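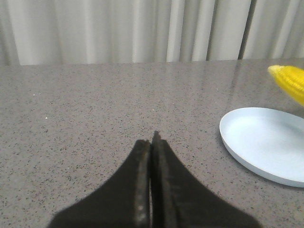
Speckled gray, lightly polished: the tabletop of the moment, and possibly of the next forty years.

The first thing you learn when you shop for a stone table is that you are not shopping for a table. You are shopping for a slab, and a table is something that may happen to it later, if the truck can get up your street.

I went to the Pomer yard in August, when the slabs stood in rows in the sun like headstones for people with very good taste. I wanted gray. The salesman asked which gray. I said the speckled kind, and he gave me the look a sommelier saves for customers who ask for the red.

Speckle is having its turn again. For years the fashion was for white with one dramatic vein, a surface that showed every coffee ring and made a bowl of cereal feel underdressed. Then people with children started buying kitchens. A tabletop of fine black, dark gray and white flecks asks very little of anyone. Pepper disappears into it. So do crumbs, pencil marks and, in my house, one contact lens, which I assume is still there.

There are two ways to get the look. Granite comes out of the ground already speckled, and no two slabs agree. Engineered quartz is ground stone set in resin, and the slabs agree so well that fans of granite call it soulless, usually while waiting for their sealer to dry. Once either one has been cut and polished, most dinner guests can't tell which they are leaning on. I have tested this on several, and the most confident was wrong twice about the same table.

The names are no help. At Pomer the grays were called Gudham, Ccori and Zarnar. Gudham sounded like a wet market town and looked like one. Ccori was darker and cost more. Zarnar, which could be a villain or a decongestant, was the one I kept walking back to. The quote was $1,689 for the top, plus $600 for delivery, a figure I took personally until I watched four men lift it.

Polish was the last decision. A high gloss turns the whole room upside down at breakfast. A dull finish holds on to fingerprints. I took the one in between, with just enough shine to catch a pale streak of light toward the far end and send me over with a cloth to wipe up something that isn't there.

The table has been in for seven weeks. I have bought felt pads, coasters and a special cleaner, and I eat most of my meals on the couch.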